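Sostiron Wrist Camera Kit for Flurna Two-Finger Grippers

Part of: Ristden end-of-arm equipment
Order code: Sostiron 543
Supplied as: camera module, bracket, cable, fasteners, calibration card
Page revised 10/3/21

The Sostiron 543 mounts a small fixed-focus camera behind the palm of a Flurna two-finger gripper. It is used for part location before the pick and for a close check of the gripper after a fault. The kit replaces the older side-arm camera, which sat outside the gripper envelope and was easily knocked out of line.

Working distance

The lens is set at the factory for 200 mm from the front glass. Surfaces much closer than that will be soft, and fine print or edges on them should not be used for location. If the application needs a closer view, order the short-focus module when the kit is ordered. The lens barrel is bonded and can't be adjusted in the field. Turning it breaks the seal and voids the warranty.

Position of the gripper in view

With the bracket fitted correctly, the front of the gripper takes up the lower part of the image. This is intended. The fixed hardware gives the software a reference that moves only if the bracket or camera has moved. Mask this area in the vision program before teaching any part, or the edge finder will lock onto it. 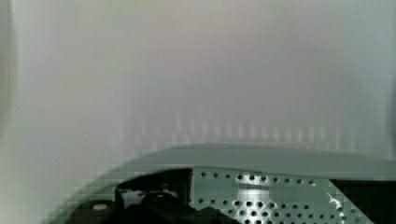 Store a reference image at commissioning and keep it with the cell backup. When a pick position starts to drift, compare a new image against the stored one before touching the robot calibration. A shift in the outline of the gripper housing points to the bracket. If the outline matches and the picks are still off, check the tool center point and the fixture.

Bright metal near the lens can return a glint under overhead lighting. Lower the exposure first. If the glint still crosses into the search area, move the lamp. Do not paint the gripper or put tape over vent holes.

Fitting

1. Move the arm to the service position and lock out the cell. Bleed the air line if one is fitted.
2. Clean the bracket face and the mating face on the gripper with a dry, lint-free cloth.
3. Seat the bracket on both dowels. It should go down by hand. If it rocks, remove it and look for burrs.
4. Tighten the 2 bracket screws alternately to 7 N·m.
5. Route the cable through the rear clip, leaving a service loop at the wrist. Turn the last axis through its full range by hand, or at reduced speed once power is restored, and watch the loop.
6. Run the calibration card routine and save the result under the tool number in use.

Routine care

Wipe the front glass at each shift change in dusty cells, otherwise weekly. Use lens tissue and isopropyl alcohol - no shop air, which drives grit under the bezel. Check the cable jacket at the wrist for flattening. Bracket screws are checked for torque after the first week of running and at every gripper service.

Replacement cables shipped since February have a longer strain relief and need the wider rear clip, which is included in the bag. Older clips will pinch them.

Spares and service

Front glass, cables and clips are stocked. Camera modules are exchanged as a unit. Send the bracket back with the module if the arm has had a collision, so both can be checked on the same fixture.

Technical questions: Olesia Prokopenko, applications
Returns and exchange units: Fedir Stelmakh, Sydorenko service desk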